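Trying out handheld grippers on laundry: quick tips

Posted September 2024 by Kinga Illés, Workshop Tips

Short on time so this is notes more than an article. We've been comparing two kinds of handheld gripper for folding clothes, the sort you squeeze with a trigger while the head camera records what you do. Karthik Akanda did most of the squeezing. I did most of the re-laying of trousers. If you're setting up the same thing at home or in a back workshop, steal whatever helps.

Before you start

Charge both. Sounds silly. One gripper at 20 percent and the other full will cost you a session, ours quit halfway down a pile of towels.

Label them. Masking tape falls off, use proper stickers and a marker. Left is left, right is right, all day. We swapped them once by accident and a whole morning of recordings had to be sorted by hand. 461 clips. Never again.

Check the lights on both before the first fold, not after. Put it on the checklist in big letters.

The work surface

Plain sheet, one color, no pattern. Big enough to hang past where you think you'll work. Stripes and florals confuse the tracking and they confuse you too when you look back at the video.

Iron it? I don't. Small wrinkles did no harm in our runs. Big ridges do, the lower jaw catches them and you lift sheet and shirt together. Pull it flat from the corners between garments, takes a second.

Pick a sheet color that isn't in your laundry pile. Green was fine for us, hardly anyone owns green trousers.

Soft underneath beats hard. A folded blanket under the sheet lets the jaw tip sink a little so it can get under the hem. On a bare tabletop the jaws just skate. 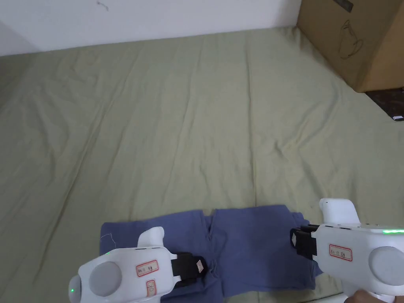 A grip on each side, garment flat on the green sheet.

Picking up the edge

Come in low, almost parallel to the sheet. Straight down from above you pinch a lump in the middle and then everything's crooked.

Open wide, slide, close slow. Slow! Karthik snaps them shut and gets air about one time in three. Veronika Fekete is slower and hardly misses.

Take more fabric than feels right, a fingertip's worth won't survive the lift. For thick waistbands go for the side seam.

Both hands grip before either one lifts. If one goes early the other side slides and you start over.

Loose threads: snip them first. They wind round the jaw and you think you've let go but you havent.

Comparing the two jaws

We had a narrow rubber tip and a wider flat one. Same person, same pile, six garments each, then swap. Do it that way or the numbers mean nothing, people get better just from practice.

Narrow tip: better on thin cotton, T-shirts, pillowcases. Finds the edge of a single layer. Lets go of heavy stuff when you swing it.

Wide tip: better on denim, towels, anything doubled over. Useless for separating two layers, grabs both every time.

If you can only buy one, narrow. Add a strip of grippy shelf liner to the inside face, trim it flush. Ours held for 22 sessions before it started to peel. Double sided tape, not glue, glue goes hard and slippery.

Camera on your head

Tilt it down more than feels natural. You want both wrists and the whole garment in view, and it's easy to record an hour of wall.

Keep your chin still. Move your eyes insted. Looking up to chat ruins the take.

Hair tie, cap, whatever stops the strap creeping. Recheck the tilt after every break.

Lamp off to the side and high. Overhead light puts your own shadow right on the hem you're aiming for.

Hands and wrists

They get heavy. Twenty minutes, then put them down. Elbows on the table edge if you can reach. Sitting lower helps too.

Wipe the jaws with a damp cloth every pile, lint builds up and the grip goes off so gradually you blame yourself.

Still to test: socks (dreading it), fitted sheets, anything with buttons. Géza Farkas wants us to try a softer trigger spring, will add a note when the parts come.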